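# Projektbericht: Was ändert sich, wenn das Aufräumen automatisiert wird?

Am Anfang unseres Projekts stand eine ziemlich kleine Frage. Bei Skoreo soll ein System namens Kioko abends die Arbeitsplätze ordnen, und wir wollten wissen, was das mit den Leuten macht, die dort tagsüber sitzen und bisher selbst geräumt haben. Im April durften Mutua Laizer und ich (Naomi Nyamweya) den Betrieb begleiten, und wir waren beide überrascht, wie viel an so einem Handgriff hängt!

Die Bewegungen, aus denen Kioko lernen soll, werden von Menschen vorgemacht, mit einem Greifer in der Hand, an ganz normalen Tischen. Maus, Laptop, Kabel, viele kleine Teile dazwischen: So sieht ein Arbeitstag eben aus.
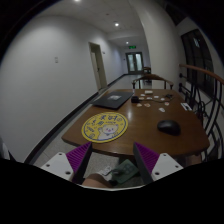
Für die Einführung hatte die Abteilung 300 Durchgänge geplant. Das klingt nach Fließband, und genau davor hatten einige Beschäftigte Sorge. In unseren Gesprächen kam aber etwas anderes heraus. Wer vormacht, muss sich überlegen, wie er eigentlich greift – von oben, von der Seite, erst das Große oder erst das Kleine. Eine Mitarbeiterin sagte uns, sie habe nach zwanzig Jahren zum ersten Mal darüber nachgedacht, wo sie ihre Maus anfasst. Das fanden wir großartig, weil hier Wissen sichtbar wird, das in keiner Stellenbeschreibung steht.

## Neue Aufgaben, neue Fragen
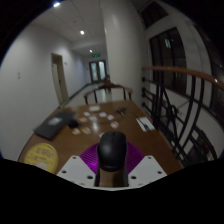
Von den 91 ausgegebenen Fragebögen kamen 71 zurück. Am häufigsten wünschten sich die Befragten, selbst festzulegen, was auf ihrem Tisch liegen bleiben darf. Das hatten wir nicht auf dem Zettel! Dazu kamen zwei Punkte, über die auch wir lange diskutiert haben:

- Wird das Vormachen als Arbeitszeit gerechnet oder läuft es nebenher?
- Wer entscheidet, wenn das System anders ordnet als die Person, die dort arbeitet?

Zur ersten Frage gibt es bei Skoreo inzwischen eine Regelung: feste Zeitblöcke am Nachmittag, eingetragen wie jede andere Tätigkeit. Die zweite ist offen. Mutua würde dem Menschen immer das letzte Wort geben, ich sehe das bei gemeinsam genutzten Tischen etwas anders.

Im zweiten Teil wollen wir den Standort Prultby dazunehmen, wo das Vormachen erst noch beginnt. Den Fragebogen kürzen wir dafür auf 2 Seiten und fragen gleich zu Beginn nach den Dingen, die liegen bleiben sollen.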